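# Helis Room Mic

Most meetings fail for reasons no hardware can fix. The rest fail because someone at the far end of the table sounds like they're calling from a culvert, and for those we make the Helis.

It's a ceiling microphone for small and mid-size meeting rooms. Mount it over the table, run one network cable, and it picks up whoever is talking within 22 feet. It turns down the air conditioning. It turns down the chip bag. It can't turn down the person who has one more quick question, though we get the request every week.

## Which one you need

- **Helis Clencombe** — one pickup zone, for rooms that used to be closets. Power comes over the network cable.
- **Helis Dirncombe** — 4 pickup zones, for a proper conference table. Each zone gets its own level and its own mute, so the snack end can be dealt with separately.

Both work with the video software you already complain about. They show up as a standard USB audio device through the desk adapter, which is included with the Dirncombe and sold separately with the Clencombe. Yes, we've heard about that.

## In the box

- Microphone and ceiling plate
- Mounting screws, plus 3 spares for the ones that go into the carpet
- Wall mute button with a light you can see from the hallway
- Setup card, one side only

## Warranty and returns

Three years on parts, from the day it ships. Send back anything you don't like within the first month, with the ceiling plate, please. People keep the ceiling plate.

Orders go through Yurchenko Audio or any dealer that carries the line. Phone support is closed Sunday. 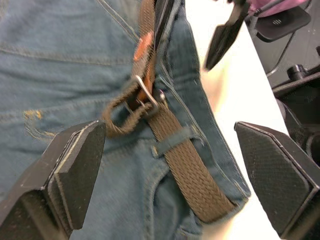 ## Firmware

The June update fixes the mute light staying on after a restart. Install it from the setup page, with the room empty — the test tone is loud.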